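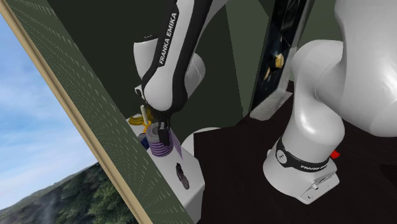 Renters in Skollia would be able to ask for a written reason when they are told to leave, under a bill that goes before the territorial assembly on Monday.

At present a landlord in the territory can end a month-to-month tenancy without saying why, provided the tenant gets 70 days' notice. The bill keeps the 70 days but adds a list of accepted grounds. These include sale of the property, major repairs that need the home to be empty, the owner or a close relative moving in, and serious or repeated breaches of the lease. A notice that doesn't name one of the grounds would have no effect.

The member for Flenard, Craig Dalgleish, has sponsored the bill. He told a public meeting at the Flenard library last month that he first took an interest in the subject when constituents began bringing notices to his office and asking what they had done wrong.

"In most cases I couldn't tell them, as the notice didn't say," Mr Dalgleish said. "Some of them had been in the same house since their kids were born."

His office has kept a record of the notices brought in since the last election. There are 141 of them. A little over half came from Flenard itself and most of the others from Kuusk, where rents have risen faster than anywhere else in the territory since the ferry timetable was extended.

The bill also deals with what happens after a tenant leaves. A landlord who gives repairs as the reason would have to start work within two months. One who says a relative is moving in would not be able to advertise the place for rent for a year. Tenants who believe the reason given was false could apply to the tenancy tribunal for compensation of up to 20 weeks' rent.

Landlords' groups have objected to several parts. The Kuusk Property Owners' Association says the two-month limit is unworkable in winter, when tradespeople are hard to find and building materials may be held up on the mainland. In a submission to the housing inquiry it asked for six months, with a right to apply for more time.

The association also wants an exemption for people who rent out part of the home they live in. Its president, Kristaps Hunt, said a person who shares a kitchen and a front door with a tenant is in a different position from someone who owns a block of flats.

"If you can't get along with the person down the hall, you shouldn't have to prove it to a tribunal," Mr Hunt said. He added that several members had already told him they would stop letting rooms if the bill passed as written.

Mr Dalgleish has said he is open to the shared-home exemption and expects an amendment to be moved at the second reading. He has been less willing to shift on repairs. A limit of six months, he said, would let an owner clear out a tenant in autumn and do nothing until spring.

The government has not said how it will vote. The housing minister's office would say only that the bill was being looked at and that members would discuss it in the usual way. With the assembly as evenly divided as it is, two votes from the crossbench would be enough to carry it. One crossbencher has spoken in favour of the grounds list but against the compensation clause.

There is also the question of the tribunal, which now takes applications in Flenard and hears cases in Kuusk only one day a fortnight. The tenants' advice service has warned that a new right to apply won't mean much if people wait half a year for a hearing. The bill has no money attached to it, and any increase in sitting days would have to come from the budget in August.

If it passes, the new rules would apply to notices given after the start date. Anyone already under notice would be covered by the existing law, including people whose 70 days run past that date.

The public gallery opens at 9.30 am and the bill is listed third, after petitions and the harbour dues motion. Seats can't be reserved. Readers who want to comment on the bill can still write to the clerk of the assembly, and letters received before the second reading will be passed on to all members. Please put your name and postcode on anything you send, as unsigned letters are not circulated.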